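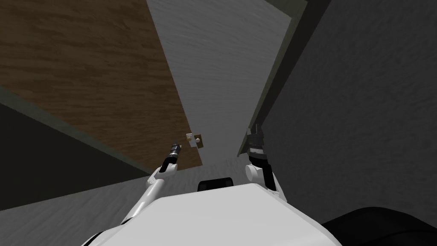 Wood-grain panel beside a pale grey wall.

Share 487 Comments 12

The estate of Vida was first written into a land register as a gift nobody wanted. The old count had three properties to divide among his sons, and the youngest received the one with the poorest soil, on the wet side of the river, with 412 hectares of reeds and willow. His brothers got vineyards. In the family letters the place is called simply "the marsh", and for two generations its owners did not live there, but in rented rooms in the town of Prilla, where it was dry.

What changed the fate of the marsh was salt. The carts which brought it from the coast had to cross the river somewhere, and the safest ford in dry months lay on the land of the estate. The family put a toll house at the ford, then a stable, then an inn with a bakery. The oldest account book which survives shows that in one good September more than 1000 carts paid to cross. With this money the grandson of the first owner dug the long drainage ditch, which is still carrying water today, and he began to build the house.

He built slowly and he changed his mind often. The east wing was finished before there was a roof on the middle part, and the main staircase was moved twice. A mason complained in a letter that he was paid for the same wall in spring and again in autumn, the second time for taking it down. The family moved in when the kitchen was ready and lived for six winters beside it, together with the servants and, when the river was high, with the horses.

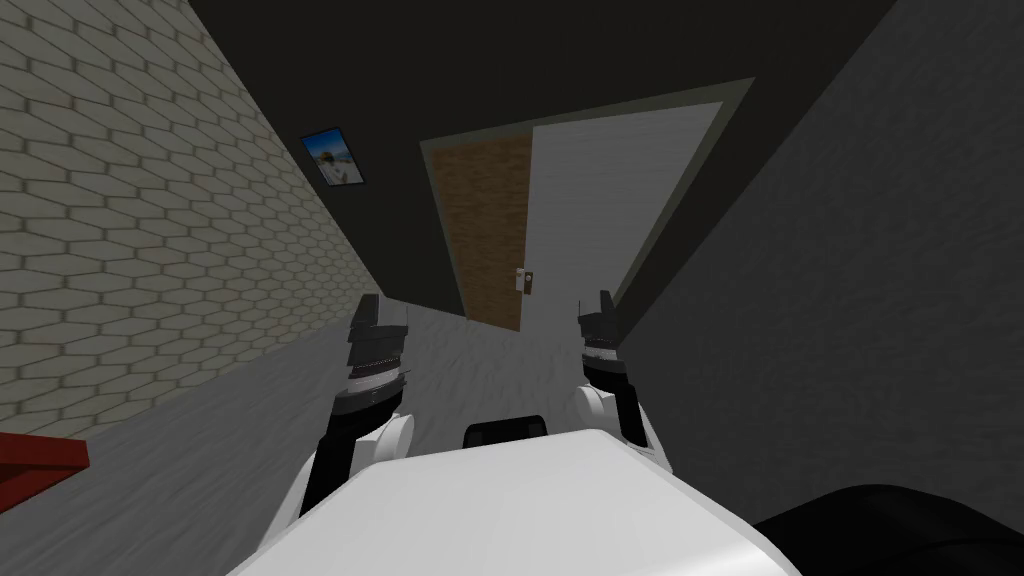
OMENT, September

The road to the estate leaves the village of Oment behind the church and follows the ditch for three kilometres. It is the same road that the salt carts used, although it is now narrower, because the farmers on both sides have each taken a little. The ford itself is difficult to find. A stone bridge was built upstream at Plalon, and after this the carts had no more reason to come. The toll income disappeared in less than two years.

Many families in the region sold their land at this moment. The owners of Vida closed the inn and turned to geese, and later to willow baskets, for which the wet ground was good at last. At the best time some 80 people from Oment were cutting and weaving for the estate, mostly women, who were paid by the piece and kept their own records in notches on a stick. A few of these sticks were found under the floor of the old bakery and are kept in the village school.

The last member of the family left the house to the parish, with the condition that the ditch must be cleaned every year before the first frost. The parish has sold the east wing and most of the fields – the condition about the ditch it has always respected. The cleaning begins at six in the morning at the church end, and it takes until dark to reach the river.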